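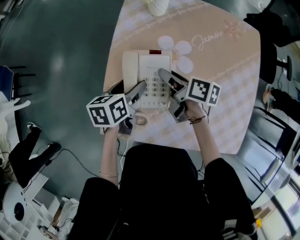 Office Telephones: Photo Gallery

Home > Galleries > Office Telephones

The telephones on this page came out of offices, hotels, workshops and private homes in and near Ludness. Most are plain desk sets from the years when a phone on a desk was as ordinary as a stapler. They were made to be used all day, dropped now and then, and wiped down with a damp cloth. A few were thrown out with the furniture when a building closed, and the rest were given to the collection by people who had kept them in a closet.

The captions give what is known about each set. Where the maker is not given, there was no label left on the base or the label could not be read. Dates are left out unless there was paperwork with the phone.

Front desk set, Hotel Basau
The guest side of the reception desk had its own phone for calling rooms. The buttons for the lobby, kitchen and laundry still have their paper strips, typed on a machine with a crooked "e".

Same set, underside
Four rubber feet, one of them a replacement cut from a doorstop. The ringer volume wheel is stuck on low.

Ulidora 2490, beige
The most common phone in the collection. Ulidora sold it to small offices for over 30 years with very few changes, and parts from an early one will fit a late one. The handset is heavier than it looks — there is a steel weight in the earpiece end.

Ulidora 2490, cover removed
The keypad lifts out after two screws are undone. The hook switch is the part that wears out first. If a phone of this model stays silent when you pick it up, clean the contacts before you do anything else.

Ulidora 2490, dark green
Ordered in green by the accounts department at Goel, who wanted to tell their phones apart from the ones in the sales office next door. It didn't work for long. Phones were swapped between rooms every time somebody moved desks.

Wall phone, Goel loading dock
Mounted at shoulder height beside the big door. The extra-long cord reached to the tailgate of a parked truck. The pencil marks on the plate are phone numbers, most of them too faint to read now.

Handset cords
A drawer of spare cords in beige, gray, black and brown. Cords stretch with use and twist up because people tend to put the handset back the wrong way around. To untwist one, let the handset hang from it and wait until it stops spinning.

Keypad close-up
The wear on a keypad says a lot about where the phone was used. On an internal phone, the low numbers go first, where the extensions began. On one that was used for outside lines, the 9 is usually the shiniest key.

Rotary desk set, black
The oldest phone here and one of the few we were able to date, from an invoice folded up inside the base. The dial returns slowly in cold weather. We keep it in the heated room from November until spring.

Rotary dial, number card
The round card in the middle of the dial gives the number of a feed store in Basau. The store's own calendar from the same period has a different number, so either the phone moved or somebody reused the card.

Intercom box
Not a telephone, but it sat next to one. It connected the front office to the back workshop at Ludness Printing. Press to talk, release to listen. The workshop end was kept in a plastic bag to keep the ink off.

Conference room phone
A speakerphone with a separate microphone on a flat cable. The sound was poor unless everybody leaned in toward the middle of the table. The mute button has a strip of tape next to it that reads CHECK FIRST.

Operator's headset
Worn at the switchboard in the old Ludness exchange building. The foam pads are new. The original ones had turned to powder, which is normal for foam of that age.

Message pads
Pink and yellow "While You Were Out" slips that were kept beside the phone. A full pad with carbon copies came with the Hotel Basau set. We show only blank pages.

Phone books and shelf
The directories fit under the phone table, spine out. The local one is thin enough to roll up. Several have covers missing, torn off for use as a hard surface to write on.

Phone table with seat
From a front hallway. The padded seat has been recovered at least once, and the old brown cloth is still there under the blue. There is a slot on the side for the directory and a small drawer for pencils.

Cleaning day
Beige and off-white plastic turns yellow over time, mostly on the side that faced the window. We wash the covers in warm water with a little dish soap, using a soft toothbrush between the keys. We do not bleach them. Bleaching can make the plastic chalky, and the yellow often comes back anyway.

Repair bench
Small screwdrivers, contact cleaner, cotton swabs and a muffin tin for the screws. Each phone gets its own cup in the tin so the screws do not get mixed up. The bench lamp came from Goel along with the wall phone.

Test line
A working internal line lets us call from one phone to another across the room. Visitors are welcome to use it. Children who have not used a corded phone before often walk away with the handset still in their hand, so the test phones are screwed to the table.

Storage shelves
Phones waiting for a place in the display are stored with the handset off the hook and laid beside the base. It takes the pressure off the switch spring. Each one has a paper tag tied to the cord, never a sticker on the plastic — stickers leave a mark that is hard to get off.

Visiting

The display is upstairs in the Ludness exchange building, above the post office. It is open in the afternoon until 4. The stairs are steep and there is no elevator, but the phone table and a few of the desk sets are downstairs in the entry hall.

Donating a telephone

We have plenty of beige desk sets and can take more only if they are complete or have something interesting written on them. We are looking for the following:

Ulidora sets in any color other than beige, gray or green
Number cards and button strips from local businesses
Ulidora wall brackets, with or without the phone
Instruction leaflets, in any condition

Please do not clean a phone before you bring it in. Paper labels are easily lost in the wash, and the name of an office on a strip of paper is often all we have to go on. If you remember where the phone stood and who used to answer it, write that down and put the note in the box.

Related galleries: Typewriters and Adding Machines | Desk Lamps | Shop Signs of Basau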